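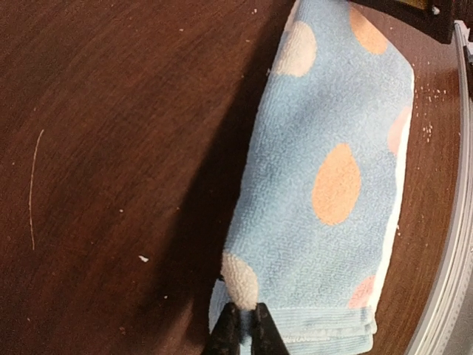 06/04/2018 수건 접기 메모

오늘은 Lorkine에서 받은 물방울무늬 수건만 봤다. 하늘색 바탕의 테리 천이고, 무늬는 크림색, 주황색, 분홍색이 섞여 있다. 3월에 쓰던 무지 수건은 접힌 선이 잘 안 보여서 기록하기가 불편했는데, 이번 것은 무늬가 접힌 자리에서 끊기니까 어디서 꺾였는지 바로 보인다. 당분간 이걸 기준 수건으로 쓴다.

접는 순서는 지난번 그대로. 긴 쪽을 먼저 반으로 접고, 손바닥으로 한 번 누른 다음 다시 접는다. 밑단은 올이 다르게 짜여 있어서 고리 부분보다 매끈하고, 겹치면 잘 밀린다. 끝단이 조금씩 어긋나는 것도 대개 여기서 시작된다. Melati Lau는 밑단부터 맞추고 위로 올라가자는 의견이고 나는 모서리부터 잡는 쪽이 편하다. 둘 다 해 봤는데 밑단부터 맞춘 쪽이 가장자리는 더 반듯했다. 대신 가운데가 뜬다. 이 부분은 더 해 봐야 안다.

세탁 메모: 새 수건이라 보풀이 많이 나옴. Keker 세제로 2회 빨았고 섬유유연제는 안 넣었음. 유연제를 넣으면 결이 누워서 접힘이 달라진다고 Elfriede Seidel이 지난달 노트에 적어 두었다. 건조는 널어서. 건조기에 돌린 수건은 밑단이 오그라들어 처음부터 네모가 안 나온다.
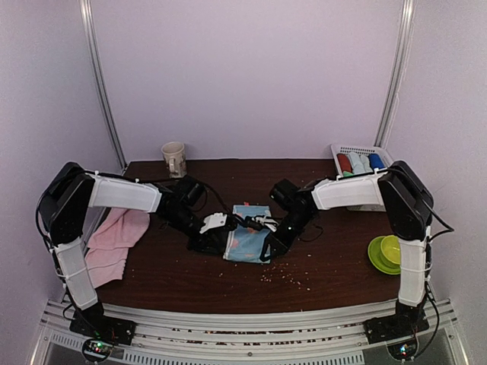 접어 놓은 하늘색 수건. 탁자 왼쪽 안쪽은 머그잔.

탁자는 나뭇결이 짙은 적갈색이라 하늘색이 잘 구분된다. 밝은 회색 판 위에서는 옅은 쪽 가장자리가 바탕에 묻혀서 다시 확인하는 일이 잦았다. 판은 Ambrose 선반에 도로 넣어 두었으니 필요한 사람은 거기서 꺼내 쓸 것.

접은 뒤 모양은 세로가 긴 직사각형으로 통일한다. 가로로 돌려놓으면 예전 기록과 비교가 안 된다. 흰 테두리가 오른쪽에 오는지 왼쪽에 오는지도 노트에 같이 적기. 3월 기록에는 이게 빠져 있어서 순서를 되짚느라 오전을 다 썼다.

남은 일
- 같은 수건 한 장 더 주문 (Lorkine, 같은 무늬로. 색만 같은 것은 안 됨)
- 밑단부터 맞추는 방법을 Melati와 다시 해 보고 가운데 뜨는 정도 비교
- 보풀 제거용 롤러 다 씀. 리필 채우기
- 무지 수건은 버리지 말고 아래 칸에 보관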